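Tidying day at the Plellutbridge workroom

18 October 2023

I stopped by the big room at Plellutbridge this morning, meaning to stay for one coffee, and ended up hanging around until lunch. The yearly clear-up is on, and if you've used the place since June you know it was overdue! Tools had wandered everywhere, so Matěj Baláž has decided that the small stuff gets a home in the white cabinet by the brick wall – screwdrivers first, then tape, then whatever turns up under the chairs.
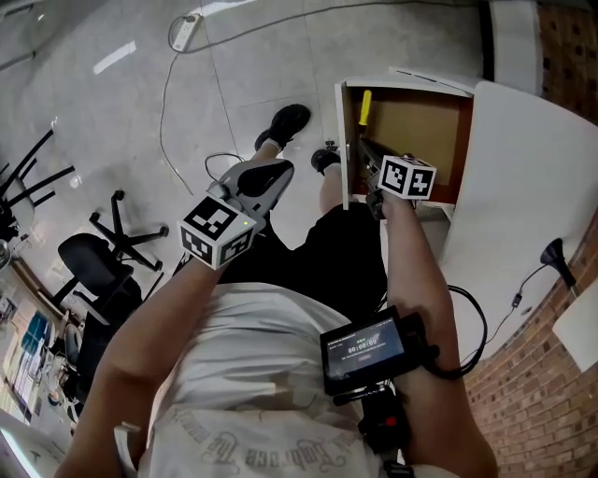
The white cabinet by the brick wall, with a yellow-handled screwdriver inside.

I'm told the inventory stands at 261 items, 17 of them with no known owner (the good tape measure is mine, Matěj, hands off). Angelica Magbanua is keeping the list and wants labels on every shelf before the new Pilier boxes arrive. She has also set aside $100 for hooks and bins, and I have opinions about the bins, but I'll save those for her.

The refrigerator end of the room was the busy part. Things pile up high over there, and you really have to stretch for them. I did offer to help – my shoulder had other ideas – so I mostly stood back and chatted. 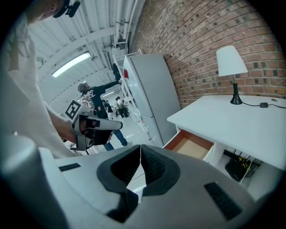 What's still to do

The power strips and cables on the floor need sorting, and the Quiambao shelf hasn't been touched yet. Doors open again at 2 tomorrow, and Angelica says to bring a marker pen if you have one that works.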